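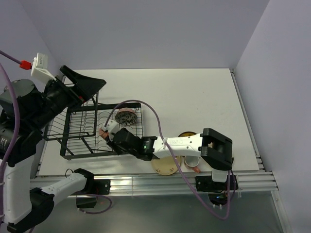

**Department of Local and Oral History · Hiltbridge College**

# Chapter 2: Asking the First Question

My first interview was a disaster, and I still have the tape. I was a graduate student with a borrowed recorder and a list of questions typed in a very serious font, and I had gone to see a retired bus mechanic in Gitthorpe. I sat down, pressed the button, and asked him, "How would you characterize the changing nature of your working life?" He looked at me for a while. Then he said, "It was fine."

I asked another one just like it, and he said that was fine too. We went on this way until his wife brought in some tea and asked him whether he'd told me about the night the pit flooded. He hadn't, of course. I hadn't asked him anything that a flooded pit could be the answer to! The next stretch of the tape is wonderful, and I had almost nothing to do with it.

So this chapter is about questions, and mostly about the first one. Chapter 1 covered finding people and getting their permission properly, and I'll assume you have a signed form, a charged recorder, and someone willing to sit with you. If you don't have the form yet, go back and get it. I'll wait.

## Start with something small

Beginners want to open big. You've read the background, you know the factory closed or the river moved or the language stopped being taught, and you want to get straight to it. The trouble is that big questions ask the other person to do your job for you. They have to sort through a whole life, decide what it meant, and hand you a tidy version, all in the first minute, with a stranger watching.

A small question asks for one thing they already know. My favorite comes from Homa Vahidi, who taught me most of what I know about this work: "Which door did you go in by?" She used it with hospital cleaners, schoolteachers, and a man who had spent his life in a biscuit factory. There is always a door. People know which one it was, who else used it, who wasn't allowed to, where you hung your coat once you were through it, and what it smelled like in there. By the time they've told you all that they're talking in their own voice, and you can stop looking at your list.

Other openers that have worked for me:

- What did you have to bring with you on the first day?
- Who showed you how to do it?
- How did you get there in bad weather?
- What did people call the place when the boss wasn't around?

I wouldn't use all four with the same person. Pick one and then be quiet.

## The Lamum Bakery tapes

We'll come back to one set of recordings all through this book, so let me introduce it. The Lamum Bakery opened in Gitthorpe in 1939 and kept going under the same family until its ovens were sold. Kristaps Lukoševičius and Tahmineh Sadeghi recorded former staff there over one long, rainy May, working separately and comparing notes in the evenings. The full list of speakers is on page 174.

Both of them interviewed the same woman, who had worked in the packing room. Kristaps went first and asked what the bakery had meant to the town. He got a polite paragraph about everyone being very proud. Tahmineh went a week later and asked how she had kept her hair out of the bread. That recording runs 52 minutes and takes in hairnets, a feud over who washed them, a wedding, two strikes, and a supervisor who could whistle through a closed door. The pride is in there too, but it comes up by itself, halfway through, and it sounds like her.

Kristaps tells this story against himself more often than I do, and he has kindly let me print both openings so you can compare them in the exercises.

## When the first question falls flat

Sometimes it will. You'll ask about the door and they'll say, "The front one." Don't panic, and please don't leap to the next item on your sheet. Count slowly in your head. Silence feels enormous to the person holding the recorder and much smaller to the person remembering something — I have ruined more good answers by filling a pause than by any other mistake.

If the pause really is empty, go smaller still. Ask what was on the other side of the door. Ask who was usually there already.

## Before you read on

Find a partner from your section and interview each other on any job you've held, paid or not. Take turns. Use one small opener, write down only the follow-up questions you ask, and leave the answers to the recorder. Then play back the opening and mark every place where you spoke over the other person. Bring the marked sheet with you, as we'll need it for the section on interruptions.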